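Talk notes: What We Stopped Buying, and What We Went Back To
(my own speaking copy, so excuse the reminders to myself)

Okay, start before everyone has sat down, because the first bit is only housekeeping. Phones off, handout is on the back table, the handout has the spreadsheet layout on one side and the book list on the other. If you didn't get one, share.

Opening. Ask who has a junk drawer. Wait for the hands. Ask who has bought a second roll of tape when there was already one in the junk drawer. Wait for the laugh. Then say that my household used to do this with everything, right up to and including a slow cooker.

So. Two years ago my wife and I decided to write down every single non-food thing we bought for the house. Food had its own sheet already and I'm leaving it out tonight, since I could talk about lentils until they lock the building. I mean soap, light bulbs, printer paper, batteries, trash bags, the stuff you throw in the cart without looking at the price. The first full year came to 1660 dollars. I had guessed half that. My wife had guessed closer, and she'd like that mentioned.

(Pause here. Let people do their own guess. Don't rush it like last time.)

What shocked me was how dull the list was. I kept looking for the one villain, some crazy purchase I could swear off and be done with. There wasn't one. It was paper towels and dishwasher tabs and a lot of little plastic bottles, over and over, usually bought at the small store on the corner at eight in the evening because we'd run out.

Running out is expensive! That's the main thing I learned, and if you leave early tonight then take that one with you. When you run out you buy the small size, at the nearest place, at whatever price they've got on it. We went back through the receipts and marked every purchase made in a panic with a P. Those P's added up to 221 dollars over what we'd have paid if we'd bought the same stuff on a normal trip. I checked that number twice.

Next section, the shelf.

We have one shelf in the hall closet, and the rule is that the spare of everything lives there. One spare. When you take the spare, you write the item on the card taped inside the door, and it goes on the next shopping trip. That's the whole system and it took an evening to set up. I've seen people online with label makers and bins and a barcode scanner, and good for them, but ours is a card and a pencil on a string.

Why only one spare? Well, we tried more. When we first got excited about bulk buying we drove out to Farnberg, which is the big warehouse place past the reservoir, and we came home with so much laundry powder that we were keeping it under the bed. It got damp. It set like a brick. I was chipping at it with a spoon for months — literally a spoon — and telling myself it was cheap per load. (Do the spoon motion, people like the spoon motion.)

So bulk is great for some things and silly for others. My sorting test is pretty simple. Does it keep? Do we use it at a steady rate? Do we have a place to put it that isn't a bedroom? Trash bags pass. Toilet paper passes if you've got the closet for it. Laundry powder would pass if we had a dry basement, and we don't. Sunscreen fails, it goes off and we only use it in summer. Batteries I go back and forth on.

Also watch out that having a lot makes you use a lot. When there were a dozen rolls of paper towels in the house I wiped up everything with them, I wiped the dog with them. Now there's one on the holder and one on the shelf, and I reach for a rag first. Rags are old T-shirts, cut up. Free.

Store brands. I want to be careful because people get very attached. We did a swap trial where for one month we'd trade a name brand for the cheap one, and if either of us minded by the end of the month, we went back, no arguing. Most swaps stuck. Dish soap stuck, though you need a bit more of it. Foil stuck. Trash bags did not stick, and I'll spare you the story, but there was a stairwell involved and chicken bones. We went back to the good bags and I've never been sorry.

The Jiko sponges are a good one to tell here. They cost more than the regular ones, I resisted them for a whole year on principle, and then my sister-in-law left one at our place and it outlived three of mine. So I was wrong and it cost me money being wrong. Frugal people can be really stubborn about price tags, me first. Cheap per item and cheap per year are different sums, and you only find out by writing the date on the thing when you open it. I use a marker. There are dates all over our house.

(If running long, skip the next bit and go to subscriptions.)

Repairs. The Liyanage shop over on the hill road will fix a lamp, a toaster, a vacuum, most small things with a plug. I had a vacuum that I was ready to throw out, and it needed a belt. Before you replace anything with a motor, ask a person who fixes them. If they laugh at you, you've lost nothing except a bus fare.

Subscriptions. I signed us up for automatic deliveries of a few things, thinking it'd solve the running out problem. It sort of did. But deliveries come at the rate the company picked when you signed up, and you don't notice the pile growing because each box is small. We had 7 bottles of the same hand soap at one point. I canceled the lot last October and the card on the closet door has done the job since. If you love yours, keep it, only go and look in the cupboard before the next box comes.

Bathroom stuff next, and this is where I read out a bit from my log, because people always tell me they want to hear what it looks like in real life, the boring version.

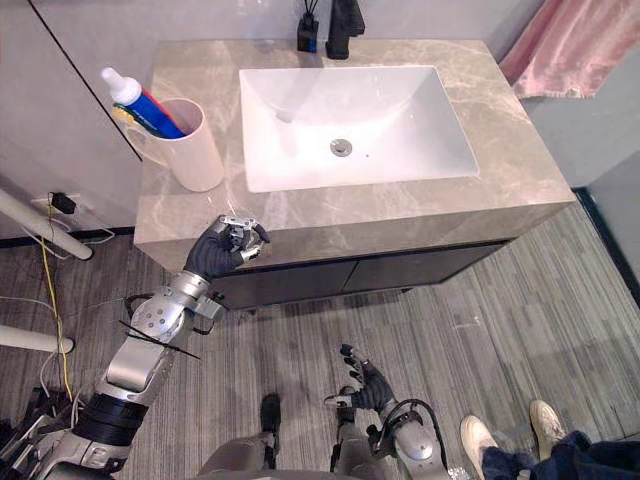

FARNBERG, 31st July

Monday trip. Hot, the parking lot was awful. Card had four things on it: dishwasher tabs, toothpaste, bulbs, the good trash bags. Took the list and a set amount of cash and left the bank card at home, as usual. Tabs were on sale, but only in the giant tub, and I stood there doing the division on my phone like a maniac. Bought the tub. Keeps fine, steady use, fits on the shelf if it goes in sideways.

Toothpaste: Flodent in the 4 pack, cheaper per tube than singles at the corner store. Breaks my one spare rule, I know. Tubes are small and we get through them, so I allowed it. Bulbs were a bad deal, left them. Did not go down the snack aisle. Went down the garden aisle, which was a mistake, came out with a hose nozzle. Wrote it in the log with a sad face next to it.

(End of the log entry. Look up.)

Okay, so you can hear that it's not a perfect record! I bought a hose nozzle. I break my own rules. The log still works, because when I sit down at the end of the month there's the nozzle, with its little face, and I remember how easy it was to pick it up. I've skipped the garden aisle ever since, mostly.

On bathroom stuff in general, we cut more by finishing things than by buying cheaper. We had so many half-used bottles of lotion and shampoo. We made a rule of no new one until the old one's done, and it was months before we bought any shampoo at all. Some of it smelled like a candle store. You get through it.

What we do with the difference. Keep this short, people know why they came. At the end of each month I take whatever we came in under and move it the same day into the giving account. Same day matters to me. If it sits in checking it turns into takeout, every time. We decide once a year where the giving account goes, at the kitchen table, and it's one of my favorite evenings — we make a pie and argue a little.

Questions I usually get, so have answers ready.

Is it worth the gas to drive out to a warehouse store? For us yes, going every couple of months and combining it with the dentist or the library out that way. For one person in a small apartment, I really doubt it. Split a trip with a neighbor and see.

Doesn't the tracking take forever? Ten minutes on a Sunday with coffee. The first month is slower because you'll be hunting for receipts in coat pockets.

What about kids? Give them the pencil on the string. Ours took over the card completely, and once wrote "horse."

Do you ever just buy something nice? Yes. There's a line in the sheet for it and I spend it.

Finish with the handout, point out the blank card on the bottom half that they can cut off and tape up tonight. Thank the library for the room. Stack chairs by the left wall, and get my pencil back from whoever borrowed it.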